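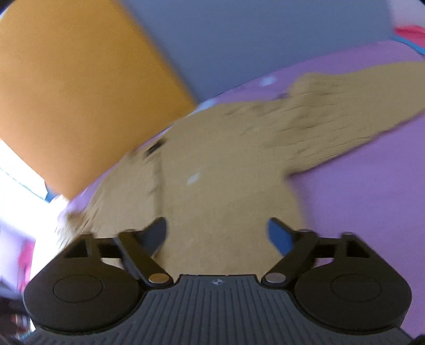 Hosero Handball Club has now finished the autumn block of the girls' and women's programme paid for by the Plekitz grant. Training took place in the Dernar hall on the evenings set out in our application, apart from one that was lost when the heating failed. Most of the block went on defence, which the last report named as our weak point. The drill we used most is the double close, in which two defenders come in on the ball carrier from either side and meet her with open hands. Younger players tended to come in straight and leave a gap in the middle. By November the older group was doing it in matches without being told from the bench.

Report to the Plekitz fund, Friday, December 17, 2021
Prepared by Nélida Carrasco, programme lead

Attendance
The target was 20 regular players across both age groups. We reached it in the under-16s and women combined, but the split is uneven and the women's side is still short on match days. Two games were played with no substitutes. Abimbola Ekpo has been speaking to people at the Nicholas leisure centre, where there is a beginners' fitness class, and a few of them have come along to try a session. It is too early to say who will stay.

Coaching
Cristóbal Bravo has led the women's group since the start of the block. Yamila Vergara takes the under-16s and passed her first coaching level in November. The course fee was lower than the sum we had set aside. We would like to move the difference to goalkeeper coaching and ask for your agreement to this. At present both goalkeepers train with the outfield players for most of the evening and get ten minutes at the end, and it shows in the results from the wings. 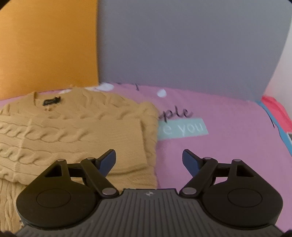
Black hand-held gripper, seen from behind.

Matches
The women's team entered the lower division of the regional league for the first time. Results have been mixed. The first away match was lost heavily, mostly through turnovers in the second half. The home matches were much closer, and the last one was a draw after we had been four goals behind at the break. The under-16s do not play in a league yet. They took part in a one-day festival, with short games and no table kept, and we plan to enter them in another in the spring.

There was one injury, a sprained ankle in a home match. The player was seen to at the hall and has since returned to light training. The accident form was filled in the same evening and is available if you want a copy.

Spending
Hall hire is in line with the budget. Travel is over. The away fixtures turned out to be further apart than in the draft list we worked from, and we had to hire a minibus for both long trips instead of using parents' cars. The overspend is covered for now from match-day takings. The unspent balance on the grant at the time of writing is £707, and most of it is already committed to January hall hire and league fees.

Kit is the one heading where we are behind. We ordered shirts in September for both groups and the women's set came in the wrong sizes. It went back, and the replacement
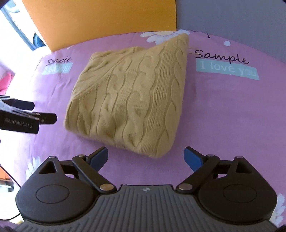
has been promised for the first week of January. Until then the women are playing in the old green shirts, which do not have enough numbers to go round a full squad. The under-16 shirts fitted and are in use. Balls, bibs and the portable goal nets all arrived and have been paid for.

Spectators
You asked us to keep a note of crowds. The best home attendance was about 100, for the draw. The others were a good deal smaller, and the midweek one was mainly family. Nicanor Godoy has taken over the club's match notices and now puts them up a week ahead.

Next block
Training starts again in the second week of January on the same evenings. The main work will be on passing under pressure and getting back quickly after losing the ball. We will try to fix at least one friendly for the under-16s. The hall has asked us to confirm our spring dates before the end of the month, so a reply on the goalkeeper coaching money by then would be helpful.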